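In defence of laying the table

When I tell people that our robotics club has spent most of a term on cutlery, they tend to smile politely and ask when we'll be doing something exciting. I do understand. I came into this wanting racing machines and a bit of noise, and so did most of the 24 students who signed up. But I have come round to the fork – completely and rather soppily – and I'd like to make the case for it.

A fork is a thin, slippery, awkward thing. Pick it up with a pair of gripper jaws instead of your own fingers and you find out very quickly how much your fingers had been doing for you all these years. Rosimeire Guerra, who is usually the quickest of us at everything, went quiet for a whole Monday evening over it, and I don't think I have ever seen her happier.

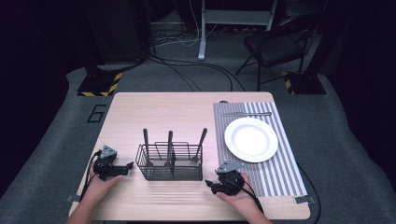

Place setting practice, with a gripper in each hand and the caddy in the middle.

What I love is that everybody in the room is already an expert. Our youngest members know where a knife goes, and they'll argue about it with anyone, me included! Natanael Pacheco wants the club to enter a proper contest next year, with arenas and points, and I shan't stand in his way. I'd only ask that we keep 2 evenings a month for the plates.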